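Gripper and Camera Trials at Jarneck: Frequently Asked Questions

Last updated March 19, 2025

These are the questions we get most often about the bench trials, from people who want to send us a gripper, people who want to use the results, and people who are setting up something like it themselves. If your question is missing, use the contact form and we will answer it by email first and add it to the page if it seems useful to others.

General

What is being compared?

Two-finger grippers, for the most part, along with the cameras and controllers that go with them. The current round covers two finger sets, the Grena and the Wavis, and one controller, the Sæther. Each finger set is run with the same arm, the same task list and the same objects. The earlier round, which compared wrist cameras only, has its own page.

What tasks do you run?

The main one is moving fruit between a basket and a tray, one piece at a time. There is also a basket-to-paper task, where the fruit is set down in a named cell of the table grid, and a return task, where everything goes back in the basket. There are 13 tasks on the full list. Most visitors only care about the first three.

Why fruit?

It is cheap, every grocery store has it, and it covers a fair spread of shapes. Apples are round and slippery, lemons are small with pointed ends, bananas are long and curved, and a mango is heavy for its size. Fruit also shows damage. A finger pad that squeezes too hard leaves a mark on a banana that is easy to see by the next day, and we record that.

We tried plastic fruit early on. It is far too light, and every gripper did well with it.

Do you use the same fruit for every gripper?

No, and we can't. Fruit gets old. We buy from one store, pick pieces of similar size, and weigh each one before it goes on the table. The weights are in the results file. A piece that has been dropped on the floor is taken out and replaced.

The table and the arms

What does the setup look like?

The arms hang from a mount at the table and reach down over the work surface. The surface is covered in brown kraft paper with blue tape lines on it. Teach pendants, the monitor and spare cables stay on a white side table within reach of the operator.
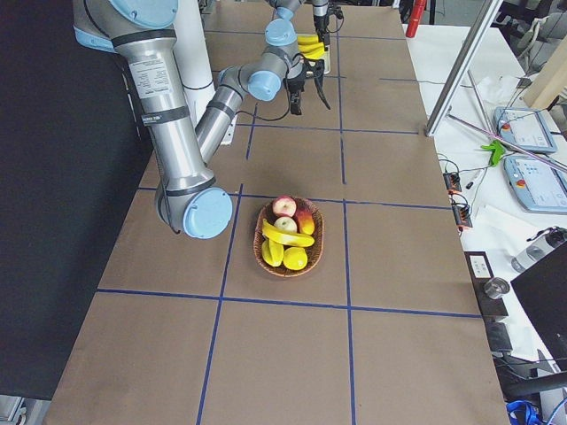 What is the tape grid for?

It gives every cell a name, so that the operator and the person writing the log mean the same spot. A start position is written as a cell plus a note, for example "basket, center cell, near side." It is a guide for people. The controller does not use it, and we do not use it to measure placement error.

The lines are put down by hand and they are not perfectly straight. Some visitors worry about that. For naming cells it makes no difference. If you need accurate positions, use the calibration board and the camera transform that comes with each session.

Why paper and not a bare table?

Three reasons. A bare table top is shiny and causes glare in the cameras. Paper takes tape well and can be thrown away when it gets sticky. It also gives a little under the fingertips, which has saved us from at least one bent finger.

The drawback is that paper creases, and a crease can catch a fingertip on a low approach. Replace the sheet if a crease stands up enough to feel with your hand. Loose tape ends should be pressed down before a session.

Can both arms work at once?

Yes, but for the gripper comparison only one arm does the counted picks. The other stays parked over the far part of the table. Two-arm results are kept in a separate file and should not be mixed with the single-arm ones.

Does the basket matter?

More than we expected. A woven basket has a rim that sits higher than some of the fruit, so the fingers have to come down inside it. Wide fingers hit the rim. The Wavis set is wider at the knuckle than the Grena, and most of its failed picks were lemons lying against the side of the basket. When the same lemons were laid out on the paper, the two sets scored the same.

For that reason, please don't swap the basket for a shallow bowl if you want to compare your numbers with ours. A tray is fine as the target, since it only has a low rim to clear.

Grippers and fingers

Which one did better?

It depends on the fruit. In the basket, Grena was ahead on lemons and apples. Wavis was ahead on bananas, where the longer pads helped to keep the fruit from turning in the grip. On mango we had too few picks to say anything.

We ran 130 picks with each finger set. That is enough to see a large difference and too few to argue over a small one. If the two scores are within a few picks of each other, treat them as equal.

What counts as a successful pick?

The fruit has to leave the basket, travel to the target and stay there after the fingers open. Picking up two pieces together is a failure, even if both arrive. This comes up with bananas, which we leave joined in a bunch for some tasks. In those tasks the bunch is counted as one object.

How long does the arm get for each pick?

It has 30 seconds from the start signal. Retries are allowed inside that time and are noted in the log. A gripper that gets there on the third try has still made the pick, but we list first-try picks in their own column, and that is the column I would look at first.

How hard do the fingers close?

There are 2 force settings, low and standard. Low is used for anything with soft skin. Standard is used for the rest. We do not tune the force for each object, and we know that some grippers would do better if we did. A few makers have asked for it. The point of the trial is to see what happens with settings that a new user would pick on the first day, so for now the answer is no.

Do you change the finger pads between sessions?

Pads are wiped with a damp cloth after every task and replaced when the surface is torn. Fruit leaves a thin film that makes the pads slippery. You will see the first-try score go down toward the end of a long session if wiping is skipped.

Cameras

Which views are recorded?

One fixed view of the workspace and one view from the head of the robot. The fixed view is best for seeing what the arm did. The head view is best for judging where the fruit was before the pick, as there is less of the arm in the way at the start of a run.

The head view takes in nearly all of the paper surface, with the basket on one side and the tray on the other. That spread is on purpose. It makes the arm cross the middle of the table with every piece, so a weak grip has time to show itself.

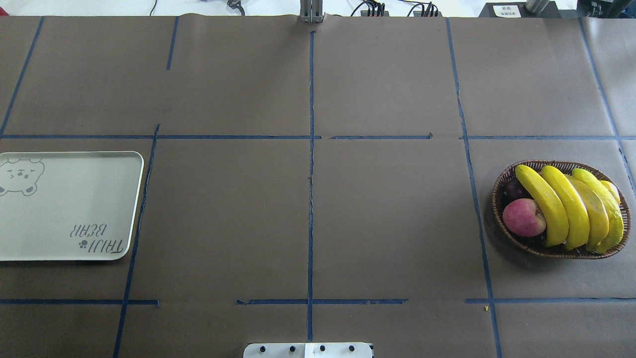
Start positions vary from one task to the next, and the basket is not always in the same cell. Check the start note in the log before comparing two runs. We have had people report a difference between controllers that came down to one basket being a full cell farther from the arm.

Do printed logos or patterns on a tray confuse the cameras?

They can. A plain tray is easier for most vision software. We keep printed ones in use because real trays have things printed on them. If your software tries to pick up a drawing, we would like to hear about it, and it will be counted as a failed pick.

Does the lighting change?

The room lights stay on and a black curtain blocks light from one side. There is still some soft shadow next to taller objects like the basket. Dark fruit inside a dark basket is the hardest case for the cameras, and two of the 13 tasks are there to test it.

Controllers

Can I use my own controller in place of the Sæther?

Yes. It has to accept a start signal, respect the stop button on the pendant and write a time-stamped log. We will ask for a short dry run with an empty gripper before any fruit goes on the table. Please allow half a day for this.

Did the Sæther have any problems?

One that matters. In the first sessions in March it paused for a moment between closing the fingers and lifting. The pause did not cause drops, but it used up time and cost a few picks at the end of the limit. A settings change fixed it. The affected runs are marked in the results file and are not part of the totals.

Are runs stopped by hand counted?

If the operator stops the arm for safety, the run is marked as stopped and counts as a failure. If the stop was our own mistake, such as a cable in the way, the run is repeated. Cables that run down the forearm should have enough slack for the wrist to turn fully - check this before the first run of the day, with the arm moving slowly.

Sending us a gripper

What do you need from me?

The gripper, a mounting drawing, a cable with the connector you recommend, and the two force values you would suggest for low and standard. Spare pads are welcome. A spare cable is even more welcome.

How long will you keep it?

Expect 30 days from arrival. Most of that time is mounting and waiting for a free slot. The picks themselves take a few days.

Will you publish a bad result?

Yes. You will get the log and the video a week ahead and can send a written comment, which we post next to the numbers. We don't remove results on request.

Can I come and watch?

Yes, on session days. Stay behind the side table while an arm is powered, and leave the pendants where the operator put them. Bring your own laptop if you want to look at logs during the session.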